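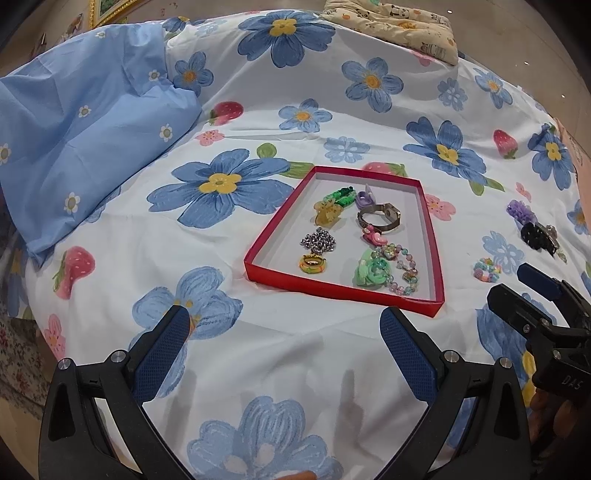

*Fig. 6: Small personal items in and beside a red tray, with the two hand-held grippers.*

## 7. Sorting small items with the hand-held grippers

Read this section before your first shift with the grippers. The Pridska guide says the new way of working "frees staff for better tasks". At the Cultier site we have yet to see the list of those tasks, so what follows covers only the work we know you will be doing.

1. Lay the items out on a soft, flat surface. A made bed will do. Pull the sheet tight first.
2. Put the tray where both grippers can reach it.
3. Take one gripper in each hand. Check that the pads are flat and the screws near the base of the fingers are tight.
4. Pick up one item at a time. Start with hair clips and leave chains and beaded bracelets until last.
5. Lower the item into the tray and open the fingers fully before you lift away.
6. Enter the item on the Fivness sheet in the usual way.

**Caution:** Do not squeeze a watch by its face. Take it by the band.

**Caution:** Rings can spring out of the fingers. Keep your face back from the tray.

**Note:** The target of 2,000 picks a week came from Ndlovu's planning office. It was worked out on boxed goods. Loose jewellery is slower, and you should not skip step 3 to make up the difference. Write down the picks you really made.

**Note:** Stop after about 6 minutes if your grip tires, and swap to desk work. The rota does not yet allow for this. Take the break anyway and put it on your time sheet.

### What changes for you

Your picks are recorded and used to set up the automatic sorting line planned for November. We asked whether sorting posts will be kept once it is running. The answer we were given was that roles "will develop". Until there is something firmer in writing, treat any promise about hours as unconfirmed, and keep your own copy of each week's sheet.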